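Larnia H2 two-hand kit: long-term review

2022-12-21

Firmware at time of writing: 2.4
Mounting: fixed torso, tabletop work only
Hours logged: 500
Verdict: usable, with one fault that should have been caught before shipping

The H2 is a pair of articulated hands sold with a wrist adapter, a power unit and the Waaka control package. We bought it in July to replace a pair of two-jaw grippers. Our work is tabletop sorting and handover of household items, most of them light and many of them soft. The comments below apply to that kind of load and should not be read across to anything heavier.

Setup took one afternoon. The adapter fits the Latera wrist without shims. Cabling is tidy, although the connector on the left hand faces the table and rubs when the wrist is fully pitched. Finger calibration is automatic and has to be repeated after every power cycle, which the manual mentions only in an appendix.

Grip quality is good on rigid round objects and acceptable on cloth. Thin foil packaging is the weak point. The fingertips have little compliance, and the default closing force is set too high for anything with a spout or a screw cap.

The fault concerns release. With one hand holding an object against the table and the other hand starting a second grasp, the holding hand can ignore an open command. The controller reports the fingers as open while the motors are still under current. We recorded 12 occurrences in 152 two-hand trials. Single-hand trials, 130 in all, produced none.

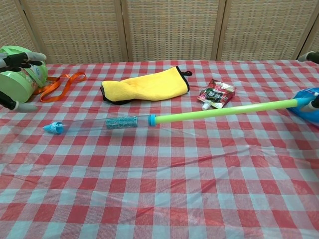

Tablecloths make the consequences worse. If the arm retracts on the strength of the false report, the object goes with it, and so does any fabric caught under the lower finger. In one case the cloth moved far enough to take two other items off the table. The software stop was accepted on screen and had no effect on the fingers. Cutting power at the supply released them.

Larnia support answered in four days and asked for logs. Their explanation is that both hands share one status message, and a busy flag from the second hand can overwrite the state of the first. Firmware 2.4 reduces the problem but does not remove it. We have seen it twice since the update.

Current workaround:
Command the hands in sequence, with a pause between them.
Check motor current before any retract, and ignore the reported finger state.
Wire a hardware cutoff to the hand supply, within reach of the operator.
Keep people's fingers out of the grasp area until the current reads zero.

The Urkus cutoff box we added works well and costs little. A part like it belongs in the kit.

Other notes. Fingertip pads wear evenly and are easy to change. Noise is low. The power unit runs warm but stayed within its rating. Spare tendons are sold only as a full set.

Recommended for supervised lab use with a cutoff fitted. Not recommended for handover to people until the release fault is closed. I will update this page when the next firmware is out.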